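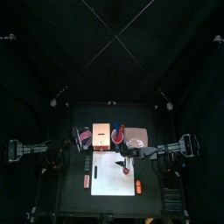 Cutting board, knife, marker, tape. All on one table.

Home Opinion Kitchen Notes Archive Contact
Search this site Enter keyword

Let the Table Be a Mess

I am writing this fast, the bus to Bavham goes in 12 minutes and I've been cross since breakfast.

There is a kind of advice going round that every surface in a house should have one job. Cook on the cooking one. Write on the writing one. My cousin Ezequiel Cantero swears by it. He bought a whole set of drawer dividers from Zestodberg and now can't find his scissors, which live in Stationery, except when they live in Kitchen. Two hundred dollars!

I say keep it out. A knife and a marker can share a board. I cut bread, I label the freezer bag, I put both down. Where else would the marker go? Across the hall?

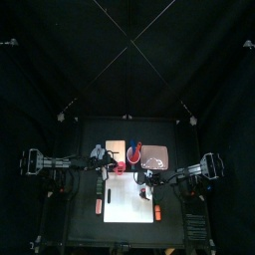 My rule, if you want one, is that the things you pick up with your fingers all day should stand up in something. Spoons lying flat in a drawer get buried under the whisk, and then the drawer jams, and then somebody yanks it. Any old cup will do. The pink one with the red and blue utensils sticking out the top is about as much system as I can stand – you see the handle, you grab it. No lid, no label. I had a tin from Marín for years that did the same job untill the bottom rusted through.

Ezequiel says mess makes you tired. Maybe. Putting things away makes me tired. Getting them out again makes me tired twice. I once timed him making a sandwich and most of it was doors.

And yes, there are limits. Raw chicken gets the board to itself and nothing else comes near it. Medicine goes up high. Anything sticky gets wiped now, not after supper. I'm not defending dirt, I'm defending having stuff where your hand already is.

Straps, though. Straps are where I lose my own argument. Bag straps, luggage straps, that long thing off the picnic blanket. They will not stand in a cup. Fold them in a drawer and they come out in one lump with the string. So they hang, from whatever is going, and I've made peace with that.

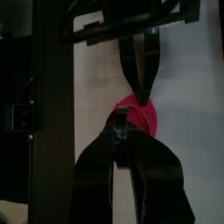 Black webbing, hanging. Something pink behind the buckle.

Sellura, the shop by the station, sells a hook rail for this and I nearly bought it last April. Didn't. A nail is fine. A chair back is fine.

What bothers me is the guilt of it. People come round and say sorry about the table before I've even sat down. Sorry for what? You were using it. Leave the cloth were it is and put the kettle on.

Bus.

Candela Cantero

Contact | Copyright Candela Cantero | Back to top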